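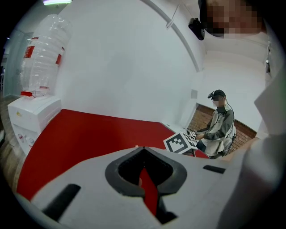

Vlasta Karagiannis schrieb mir dazu, sie wasche ihre Platten seit Jahren nur mit destilliertem Wasser und einem Tropfen Spülmittel, und das Knistern sei trotzdem weg. Stimmt! Ich hab's gleich an meiner alten Holedton-LP probiert, die vom Flohmarkt kam und klang wie Speck in der Pfanne – herrlich, man hört plötzlich wieder den Bass!

So mache ich es inzwischen: Etikett abdecken (ein Deckel vom Marmeladenglas mit Dichtring reicht), Lösung sparsam auftragen, mit einem weichen Mikrofasertuch immer den Rillen nach wischen, nie quer. Danach mit klarem destilliertem Wasser nachgehen und die Platte senkrecht in den Geschirrständer stellen. Elf Stunden, also über Nacht, dann ist sie wirklich trocken.
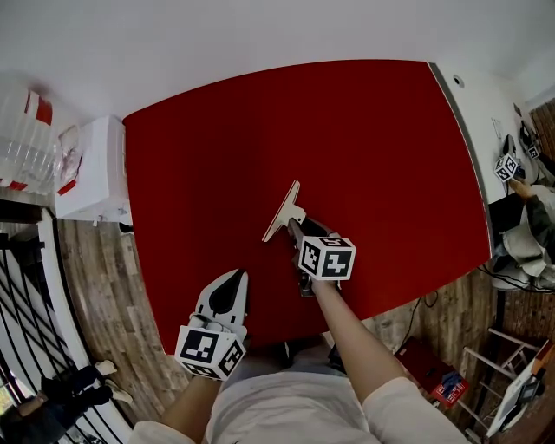
Beide Hände am roten Tisch

Schellack bitte niemals mit Alkohol reinigen, der greift das Material an! Und die alten Papierhüllen kommen bei mir gleich ins Altpapier, die kratzen und fusseln. Gefütterte Innenhüllen kosten wenig und machen so viel aus.

Noch was zur Nadel: kleine Bürste, immer von hinten nach vorn, nie seitlich. Costel Radonjić schwört auf ein Stückchen Schmutzradierer, auf das man die Nadel nur kurz absenkt. Hab ich sieben Mal gemacht, klappt prima.
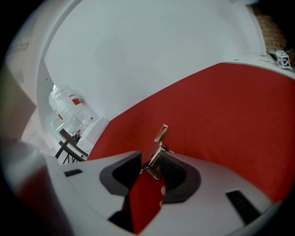 Aus der Nähe, dahinter roter Stoff

Im Oktober kommt der zweite Teil, da geht es um wellige Platten und wie man Cover von Preisschildern befreit (Föhn, lauwarm, viel Geduld!).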